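Household robot

A household robot (also chore robot, domestic robot, home robot) is a machine meant to do work around a house or small workshop. Vacuuming, mowing, folding, tidying, loading and unloading, sorting. The term covers both single-purpose machines, sold in stores for years, and general-purpose ones, mostly still in labs. The same arms and software are often tried on shop-floor chores such as bin picking and kitting, so the two subjects are usually treated together.

Whether machines can do chores yet depends on the chore. Floors, yes, mostly. Laundry, no. Putting away a drawer of mixed small things, sometimes, slowly, with a person nearby.

This article was last checked Sep 28, 2020. Some sections need updating.

Contents
1 Scope and terms
2 History
3 Chores by difficulty
4 Bin picking and clutter
5 Hardware
6 Software and training
7 Measuring success
8 Cost and upkeep
9 Criticism
10 See also

Scope and terms

No agreed definition. Dishwashers and washing machines are automatic but are not normally called robots, as they do not sense much or move around. A robot vacuum is. A bread machine is not. Most writers draw the line at sensing plus movement in a space the machine did not have built for it.

"Chore" is used loosely. In the research papers it usually means a short task with a clear end state: cup on shelf, towel folded in quarters, bin empty. In surveys of ordinary people it means something longer and vaguer, like "clean up the kitchen". Much of the disagreement over how far along the field is comes from mixing up the two.

History

Early home robots of the 1980s were mostly toys or show pieces. They could roll, play a tape, carry a tray. Robot vacuums reached stores around 2000 and are still the only type found in large numbers of homes, followed by lawn mowers. Window cleaners and pool cleaners sell in smaller numbers.

Arms came into it later. Factory arms were too heavy and too blind to be safe near people, and were kept in cages. Lighter arms with force sensing at the joints changed this, and by the 2010s many university labs had at least one bolted to a table. Towel folding, drink fetching and pancake demos date from this time, often shown sped up.

The Drelcombe trials, begun in December of the year before last, were among the first to send the same set of chores to several labs with the same written rules. See Measuring success.

Chores by difficulty

Listed from most to least solved. The order is argued over.

Vacuuming flat floors. In stores. Trouble with cords, socks, rug fringe, pet mess.
Mowing. In stores. Usually needs a boundary wire.
Carrying things from room to room. Works in hospitals and hotels, less so in homes, where there are stairs.
Picking known objects from a bin. Works in warehouses under good conditions.
Picking unknown objects from a bin. Partly works. See below.
Wiping tables. Works in labs. Knowing when the table is clean is the hard part.
Loading a dishwasher. Demos only.
Folding laundry. Demos only, and slow. Several startups have closed trying.
Cooking a full meal. Demos with ingredients cut and measured ahead of time.
Making a bed, changing a diaper, cleaning a bathroom. Not seriously close.

Bin picking and clutter

Bin picking is taking objects one at a time out of a container where they lie in no set order. It is the best studied shop-floor chore and stands in for a lot of home ones. A junk drawer, a toy box and a sink are all bins as far as the robot is concerned.

Two versions. In the first, all the parts are the same, say 700 identical brackets, and the robot has a model of the part. This is largely a solved problem and is sold as a product. In the second, the items are mixed and some have not been seen before. Much harder. Shapes differ, weights differ, some roll when touched, and the wall of the bin gets in the way of the wrist.

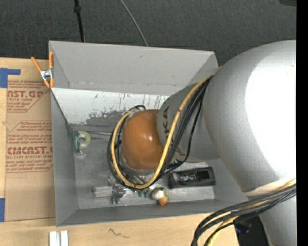 A robot arm reaching into a gray bin of mixed items, including a tape dispenser, a black tray-like object and a clear cylinder.

Clear and shiny objects are a known weak spot. Most depth cameras work by sending out infrared light and reading what comes back, and clear plastic lets it through or bends it. The object then shows up as a hole or does not show up at all. Clear tape, bottles, blister packs and drinking glasses all give this trouble. A shiny bin floor makes it worse by throwing back false readings. Common fixes are matte liners, several cameras at differnt angles, or skipping depth and working from color pictures alone.

Items against a wall are the second weak spot. A two-finger gripper needs room on both sides. Suction needs only a flat patch on top but fails on rough, holed or floppy things. Some systems push the item to the middle first, then grasp. Adds time.

Third: not knowing when the bin is empty. Scratches and reflections get picked as objects. A system may try the same scuff mark over and over until a person stops it.

Hardware

Most arms used in this work have six or seven joints. Seven is preferred for reaching over a bin wall, as the elbow can swing out of the way while the hand stays put. Reach is usually under a meter. Payload is a few pounds, enough for kitchen items but not a full pot of water.

Cables are an underrated problem. Grippers and wrist cameras need power and data, and where the arm has no internal channel for these the lines are run along the outside. Outside lines snag, limit how far the wrist can turn and wear through. Strain relief and enough slack at each joint are standard advice. Too much slack and the loop catches the bin.

Grippers: two-finger, suction, soft, many-fingered. Many-fingered hands look the most like ours and are used the least, being costly and easily broken. The Rodent gripper, a small two-finger type with thin curved tips, was designed for reaching into corners and is fairly common in student projects. It cannot hold anything heavy.

Mobile bases exist but most chore research is still done with the arm fixed to a table. The table does not come to the dirty dishes, so results from fixed arms have to be read with this in mind.

Software and training

Three general approaches, often mixed.

Planned. The robot builds a model of what is in front of it and works out a path. Reliable where the model is right. Breaks down with cloth, cords, liquids, bags.

Learned from trial. The robot tries many grasps and keeps score. Needs a great deal of time. One Ravside data set holds 2,317 grasp attempts from a single bin, and is considered tiny.

Learned from people. A person steers the arm by hand or by remote through the chore, and the software copies. Fast to start. Tends to fail when the real case drifts from what was shown, for example a mug with the handle facing the other way.

The Mudaliar method, named in several papers, combines the second and third: a short set of human demos first, then trial and error from there. Reported to need fewer attempts. Not yet repeated widely.

Measuring success

No standard test. Labs report "success rate" but what counts as a success varies. Dropped and picked up again, does that count? Person moved the bin back, does that count? Speeds are also left out quite often.

The Drelcombe rules count a try as failed if a person touches anything. Under those rules 458 tries were logged across 4 chores in the first round: bin emptying, table wiping, cup stacking, and towel folding. Bin emptying came out best and towel folding worst. The organizers warned against using the results to rank labs, as lighting and tables were not the same, and this has been done anyway.

Cost and upkeep

A research arm costs as much as a new car, before gripper, cameras and computer. Robot vacuums cost from a couple hundred dollars. There is nothing much in between, and this gap is often given as the main reason general home robots have not appeared in stores.

Upkeep is rarely discussed. Brushes, filters and batteries for vacuums. For arms, cables, finger pads, suction cups, and recalibrating the camera whenever somebody bumps it.

Criticism

Demo videos are the usual target. Sped up, best take, known objects, sometimes remote controled without saying so. Several writers have asked that videos carry the speed and number of takes.

Others say the aim is wrong to begin with, and that changing the house would be cheaper. Marked shelves, one type of cup, bins with matte floors. Supporters of this view point to the dishwasher, which does the dishes without any need for hands. Opponents answer that few people want to live in a house laid out like a warehouse.

There is also the matter of who does the leftover work. Clearing the floor so the vacuum can run is a chore. Studies of vacuum owners disagree on whether total cleaning time goes down.

See also

Bin picking
Depth camera
Kitting
Robot vacuum
Service robot
Teleoperation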